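Budgeting for a two-handed bench cell: notes from the planning stage
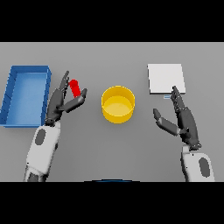 Simulated bench task: red cylinder in the left hand, right hand open beside the white pad.

The equipment plan for the Canelen workshop is now in its second draft, and I have been asked by several readers to set out how the figures were reached. I do so in my own capacity. The views below do not bind the workshop.

The first draft allowed for a single arm with a parallel gripper. It was withdrawn in October, after the simulation work showed that most of the sorting tasks on our list would be done more easily with two hands. The second draft therefore provides for a pair of arms with jointed hands, mounted at one table, and for a spare hand to be held in stores.

Two suppliers have responded. Jinel offers a lower purchase price and a delivery period of 16 weeks. Demby quotes 19 weeks, but includes installation and the first year of servicing. Once freight and insurance are added, the difference between them is almost 7 per cent of the capital line. I had expected a wider gap.

Simulation has been treated as a separate cost centre. The trays, bowls and pads used in the virtual tasks cost us only staff time, and layouts can be changed in an afternoon. The physical versions must be purchased, labelled and replaced when worn. A modest allowance has been made under consumables, and I consider it too low.

The following items remain outside the current estimate:

Electrical work at the bench, including a dedicated circuit
Guarding and a floor-level emergency stop
Operator training for six staff
Removal of the old Tekleab conveyor – quoted separately

My recommendation is that the simulation licence be renewed before any purchase order is signed, and that both suppliers be asked to hold their prices until the electrical quote is received. The revised spreadsheet will be circulated with the third draft. Comments on the consumables line would be especially welcome.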